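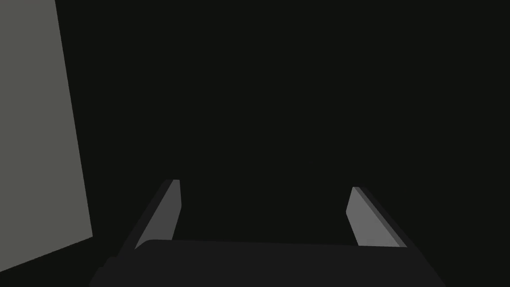 Berenice Maldonado wrote back to my last post that a sourdough starter can live in the fridge for a month with no feeding, and I've been babying mine twice a day for no reason. Ok!! So I tried it.

Put the jar in the back of the fridge in October and left it there for 30 days. Gray liquid on top, smelled like nail polish remover. I poured that off and fed it equal parts flour and water by weight.

First feeding, nothing. Second feeding, a few sad bubbles. By the third it had doubled before lunch and I was texting everybody I know (sorry Karla).

Vandana Gautam asked what flour. Half whole rye, half whatever bread flour is on sale. I've used plain white too and it works, it's just slower — like a day slower in my kitchen.

The first loaf after all that was flat. Tasty, but flat. I rushed it, the dough needed another couple hours on the counter and I wanted dinner.

Second loaf I used 658 grams of flour, which is a weird number, I know, it's what was left in the bag. Best crumb I've had all year!

Guadalupe Espinoza says she dries hers on parchment and keeps the flakes in an envelope as a backup. Doing that this weekend. If anyone's brought one back from flakes, tell me how long it took you.

Also my dutch oven lid knob came loose again — anybody know what size screw those take?

Search posts Search Clear

Contact | © Berenice Varela | Back to top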